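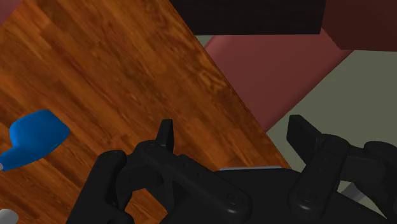

Pliluvari Kitchen Chores, data card

Maintained by Sidra Jatoi and Yhon Muñoz.

What it is

Pliluvari is a set of 300 simulated episodes in which one robot arm does small jobs at a kitchen table. We built it to get a plain answer to a plain question: can a general-purpose policy clear and tidy a table yet? So far the answer is no, or only in part.

Contents

14 chores, all in rendered kitchens
Wrist and room views for every episode
Joint states, gripper state and a short text instruction
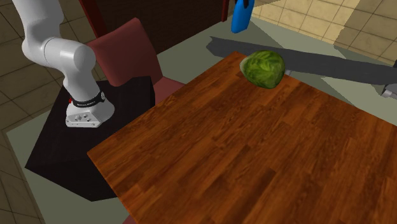
Room view, arm on its pedestal, cabbage near the far corner of the table.

Results so far

We ran the Hamdy baseline once on each episode. It finished 187 of the 300. Single objects standing in open space went best. Round objects and anything close to a table edge went worst — the gripper often closed a little short and pushed the object away.
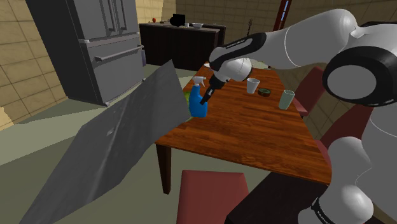 Chores with more than one step were weaker again. In 4 of the 14 the baseline never reached the last step, even when the first grasp was good.

Known limits

Contact is simplified, so spills and soft food are not modeled. Lighting does not change within an episode. Scores here should not be read as scores on a real arm.

Changes

November: fixed wrong instruction text in the Iltby split.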